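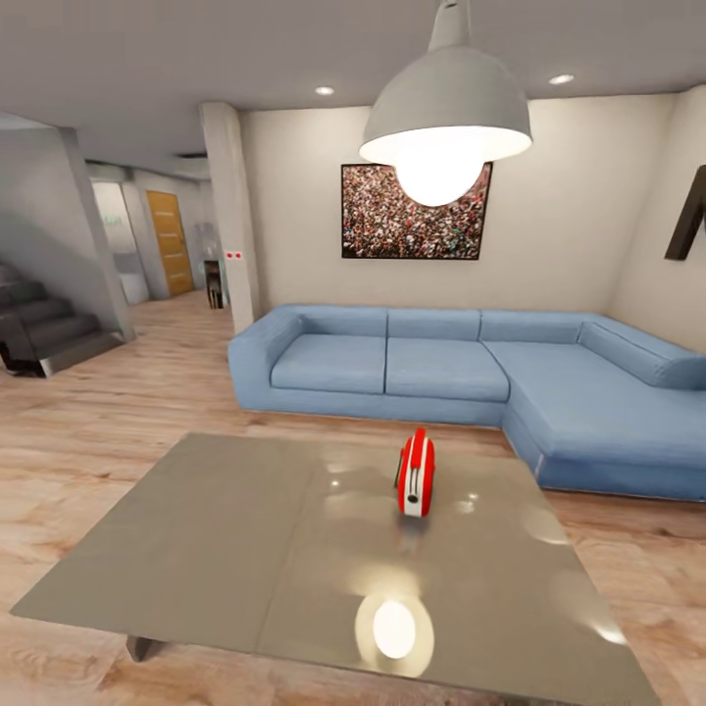 Section 8. Recording examples in a simulated room

Read this section before you open the recorder. Most bad data sets we are sent were spoiled in the first ten minutes, and the training run gets blamed for it.

8.1 Before you start

1. Open Jirano and load a room from the Watitix set. Choose one with a single object on the coffee table for your first session.
2. Set the viewpoint to standing height. Don't change it halfway through a batch.
3. Check that the object rests on the table top. Objects sometimes load a little above the surface and drop when the clock starts.
4. Type the task as a plain order, such as "pick up the red and white object". Avoid guessing what the object is. If two people on your team would name it differently, use its colours.

Note: A shiny table top shows reflections of lamps and of the object itself. Leave them in. The Rissanen labelling tool may draw a second box round a reflection, and you will have to delete it by hand. The release notes say this was cured in April. We still see it.

8.2 Recording

1. Press Record and wait for the counter to reach 3.
2. Carry out the task at a normal pace. Each example may last up to 60 seconds.
3. Press Stop, then mark the example Good, Poor or Discard.
4. Move the object to a new spot and repeat.

Caution: The Auto-vary button claims to turn one example into many. It changes the wall colour and the lamp brightness and very little else. Do not count its output towards your total.

Caution: Low pendant lamps can get in the way of a tall arm path. The simulator does not always register the contact, so an arm may pass straight through a shade and the example will still be marked Good. Play back anything that goes above the table by more than a hand's width.

8.3 Sending the batch

1. Choose Export, then Vetodgate Store.
2. If error 503 appears, wait and try again. Do not restart the recorder - unsaved marks are lost.
3. Open the batch from the store and play several examples through to the end. The green tick only means the files arrived.

Note: The success score shown after export is worked out in the same rooms you recorded in. It says little about a real living room, and we would not quote it to a customer.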